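## Pli marqué et peluches blanches sur un sergé gris

**Rui Godinho**

Bonjour,

J'ai acheté trois mètres de sergé gris-bleu chez Vanhove, au rayon des coupons, pour faire des housses de coussin. Composition annoncée : 65 % polyester, 35 % coton. Le tissu est resté plié dans un placard depuis le mois de septembre. En le dépliant, j'ai trouvé des plis assez francs, dont un en diagonale, et des peluches blanches un peu partout.

Ce que j'ai déjà essayé :

- fer à sec, position deux points, sur l'envers : le pli s'atténue, puis il revient quand le tissu refroidit ;
- brosse à habits : les peluches se déplacent mais ne partent pas.

Je n'ai pas encore lavé le tissu. Faut-il le faire avant la coupe, et dans quel ordre traiter les deux problèmes ? Je précise que j'ai une centrale vapeur Stomau, mais pas de presse.

---

**Afonso Mota**

Un coup de vapeur et c'est réglé. Les peluches, du ruban adhésif. Je ne lave jamais avant de couper et je n'ai jamais eu de souci.

---

**Deolinda Marinho**

Il faut laver avant de couper. Un sergé à 35 % de coton peut se rétracter de 3 % au premier lavage, davantage dans le sens chaîne. Sur une housse ajustée, cela suffit pour que la fermeture gondole. L'ordre que je suis :

1. Surfiler les deux bords coupés, sinon le sergé s'effiloche dans le tambour.
2. Passer le rouleau adhésif à sec, dans le sens des côtes du sergé. En travers, on accroche les flottés et on ramène de nouvelles fibres en surface.
3. Laver à 40 °C, tambour peu rempli, sans serviettes ni tissu éponge. Essorage à 500 tours, pas plus : au-delà, on fabrique d'autres plis.
4. Étendre à plat ou sur une barre large. Pas de fil fin, qui marque.
5. Repasser encore légèrement humide, sur l'envers, avec une pattemouille.

Pour le pli lui-même, le fer à sec ne suffit pas. Le polyester garde la forme dans laquelle il refroidit. Il faut donc vapeur, pression, puis refroidissement sous charge : 10 secondes de vapeur, fer posé et non glissé, puis une planchette de bois brut sur la zone jusqu'à ce que le tissu soit froid au toucher. Recommencer deux ou trois fois si besoin. Tester d'abord sur une chute – certains apprêts lustrent dès la position trois points.

Si la ligne reste visible une fois le tissu parfaitement plat, c'est une cassure de teinture et non plus un pli. Dans ce cas, placez-la dans une marge de couture ou au dos du coussin.

---

**Preben Briem**

D'accord avec Deolinda, sauf sur le vinaigre, qu'elle ne mentionne pas et que j'utilise : une part pour trois parts d'eau, sur la pattemouille, uniquement pour les plis anciens. Rincer ensuite.

Pour le diagnostic, la lumière compte plus que le produit. Sous un éclairage de face, on ne distingue pas un pli d'une ombre. Je pose le tissu sur la table, j'éclaire de côté et je regarde le relief. Sur mon coupon gris ardoise, la marque sombre en biais est étroite et un peu ondulée, alors que la zone foncée à sa droite est large et fondue : c'est un simple creux du tissu, à ne pas repasser comme un pli. Les petits points blancs, eux, se traitent au rouleau avant toute vapeur, car la chaleur humide les fait adhérer.

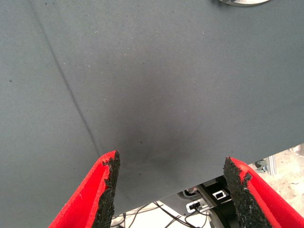
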